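Cudden Robotics Club – Bench Manual
Section 7: Recording the screen-wiping task

Revised 5 August 2021 by Gráinne Foley. Replaces the July sheet.

7.1 Scope

This section covers the wiping task on the Arkimby arm, from laying out the bench to saving a run. It assumes that the gripper has been zeroed (Section 4) and that the wrist camera is streaming to the Lambert logger (Section 5).

7.2 Laying out

1. Switch the phone off and lay it flat on the table, screen up, on the left of the wrist view.
2. Turn the phone so that its long edge runs at an angle across the view. Leave clear table to the right of it.
3. Set the gripper to the wide opening in the task file. Both fingertips must show in the bottom corners of the picture.
4. Place the green cloth low in the view, between the fingers.
5. Drip a little water on to the lower part of the screen. Drops on the table may be left where they fall.

CAUTION: Use plain water only. Keep the dropper and the water cup off the arm side of the bench.
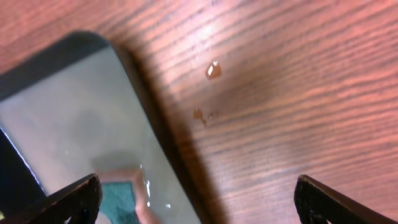

Fig. 7-1. Fingertip and green cloth at the wet part of the screen. Gripper fingers apart.

7.3 Hands near the gripper

Hands may enter the work area only while the arm is in HOLD. The second operator keeps the pendant and says "hold" aloud before anyone reaches in. Adjust the cloth with one finger, then withdraw completely before HOLD is released.

WARNING: HOLD does not cut power to the gripper. For any work on the fingers themselves, use the red switch on the Dreritz supply.

7.4 Checking the view

1. Open the live view and let the exposure settle.
2. Check that the edge of the phone can be told apart from the shadow beside it. If the two run together, move the lamp and look again.
3. Check that drops on the table show a bright point of light. Drops without one are often missed at the labelling stage.
4. Check that some of the cloth can be seen between the fingers. A small patch at the bottom is enough. 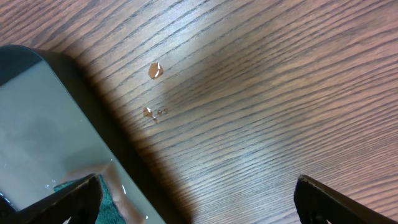
Fig. 7-2. Wrist view with drops on the table beside the glass. Cloth visible low in the view.

Note: Pale reflections on the glass are acceptable. Do not dull the screen with tape or spray – the labels depend on its normal finish.

7.5 Recording

1. Press REC on the logger and wait for the tone.
2. Release HOLD and start the task.
3. At the end of the wipe, return to HOLD, then press STOP.
4. Enter the run number and both operators' initials. Numbering carries on from 2,657.

A run shorter than 13 seconds is rejected by the logger and its number is used again. Report repeated rejections to Italo Ruggiero with the log file attached.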